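Fruit sorting update – the Harawira task set

Quick one from the manipulation group, June issue is already late. The Harawira set is now at 2,755 demos, all collected with hand-held grippers at real tables, no lab bench. The job is simple to say: fruit on the cloth, red tray on the right, pick and place. Plums, kiwis, tomatoes, oranges of different sizes.
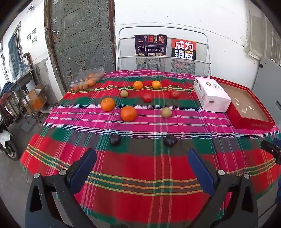
Photo: Harawira task set / Raelene Grimshaw

Why the loud tablecloth? Deliberate. Our earlier policy, Seltow, was trained on plain surfaces and fell over as soon as the background got busy. It grabbed at stripes. Mixing in 177 demos on patterned cloth fixed most of that – more than doubling the plain-surface data ever did, wich surprised us.

Second result, smaller. We left clutter in on purpose, tissues beside the tray, books behind the table. Policies trained with the clutter held up better when we moved things between trials. Tidy-table policies did not. Numbers in the write-up, once Angus Tawhiri has finished the plots.
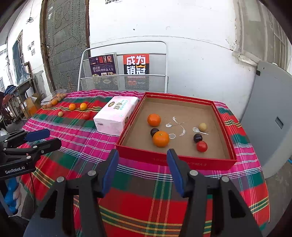
Where it still struggles: small dark fruit. Success on plums is 10 points under oranges, and most misses are the fingers closing a bit early. Could be the wrist view, could be that people slow down on plums and the model doesnt pick up the timing. We're running 50 more trials per fruit to find out. Big oranges are fine. Kiwis are fine unless they roll.

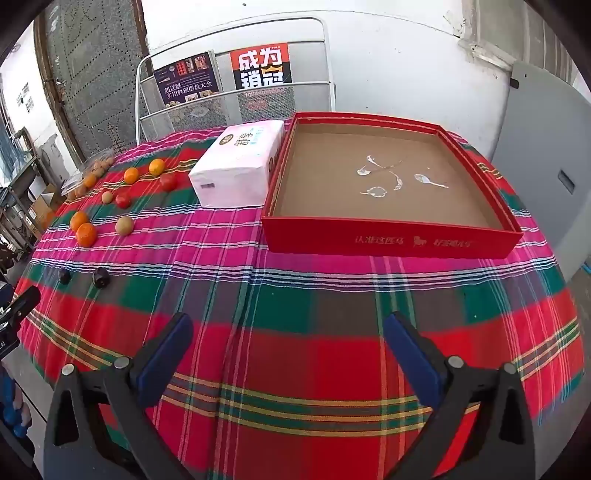 Carleen Katene thinks the timing explanation is a red herring and wants the plum trials rerun with lighter cloth before anyone touches the model. Fair point. She also asked for a held-out table that none of the collectors have used, and that goes on the list for the next round.

Data request form is on the group page. Comments on the draft to Ilídio Caldeira please – before noon if you want them in.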